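# Fustdale: clearing the table, plates and tray 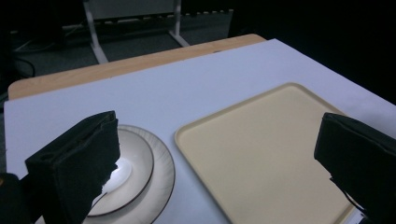 Rohani Yeoh thinks "household robot" is still the wrong name for any of it: a machine that can move a plate when the plate is where it expects one is a fixture, and she would want to see it cope with a kitchen after dinner before she called it help. We have left her objection near the top because most questions we get about this data are some form of it.

## What is in the set

Fustdale covers one chore, clearing a table. The items are plates in two sizes and a flat rectangular tray. The task is to get the plates onto the tray without dropping, dragging or tipping them. Carrying the tray away is a separate task and is not included.

Recordings were made with a hand-held gripper tool. A person does the chore with the tool in hand, and the camera on it sees what a robot wrist camera would see. There are 18 sessions, split by starting layout:

| Layout | Sessions |
|---|---|
| Plates stacked, tray beside them | 5 |
| Plates apart, tray beside them | 5 |
| Mixed, tray moved between tries | 8 |

17 sessions are complete. Session 2 stops early and is marked `partial` in the index. Please don't drop it without reading the note in its folder.

## Can a machine do this yet?

Partly. Our own trained policy, Skuvbridge, handles a single plate lying by itself more often than not. Stacks are worse. With a small plate on a large one, it has to decide whether to take the top plate or both, and it changes its mind on the way down. The usual failure is a grip on the upper rim that slides the small plate across the lower one.

Shallow plates are hard for plain mechanical reasons. The rim sits low, so there is little room for a finger underneath. Glare on a glazed surface also hides the shape of the bowl from the camera. A person gets around both by feel, and this set has no touch data.

The tray is easier to find than to use. Its lip is low, but a plate set down on the lip will rock, and the policy often lets go before the plate is flat.

## Known limits

- Wrist view only. The fingers cover part of the work in many recordings, often the part you want.
- No food, water or cutlery.
- The person holding the tool is quick and sure. Policies trained on this set copy the speed before they learn the care.
- Lighting varies, and the room behind the table can be very dark. Don't use the background for depth.

## Labels

Each try is labeled `done`, `slipped`, `dropped` or `stopped`. Yasaman Mohammadi wrote the label rules and checked the first pass. A plate that overhangs the tray but stays put counts as `done`. Miltden, the earlier set, called that a slip, so don't merge the two without relabeling.

## Changes

- October 2018: first shared version.
- Layout names now match the index file.
- Fixed swapped labels in session 5.

Bug reports go in the tracker. For label disputes, give the session and try number and say which rule you think applies.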